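Trimus hand-held gripper – Plallix

The Trimus is a two-finger gripper you carry by hand to record household tasks for robot training. The body is dark gray, with black linkage arms and dark blue finger pads. Each kit comes with 2 spare pads and a padded case, and ships in 6 working days.

Most buyers use it for cloth, boxes and shelf work – Úna Lenihan's team at Folier has logged 2,133 takes with one unit.

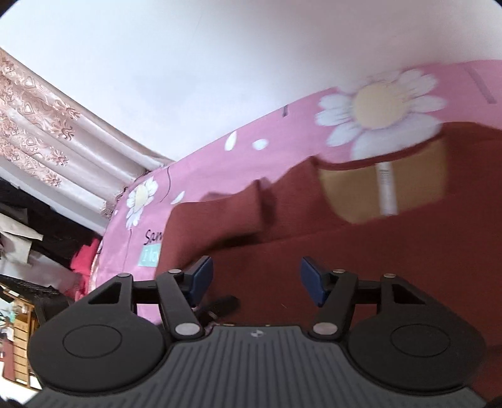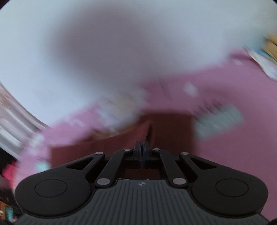
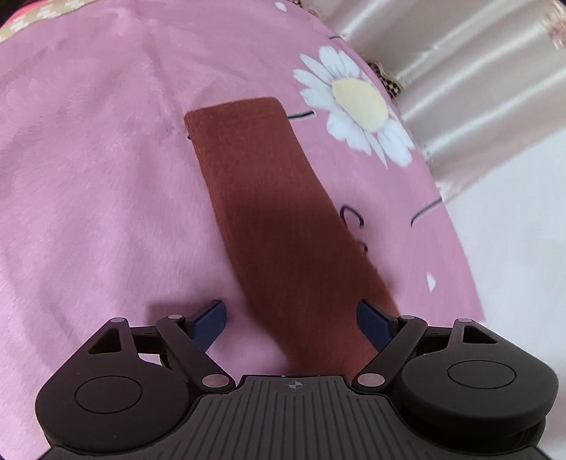 Trimus in use over a pink bedspread, wide-angle view.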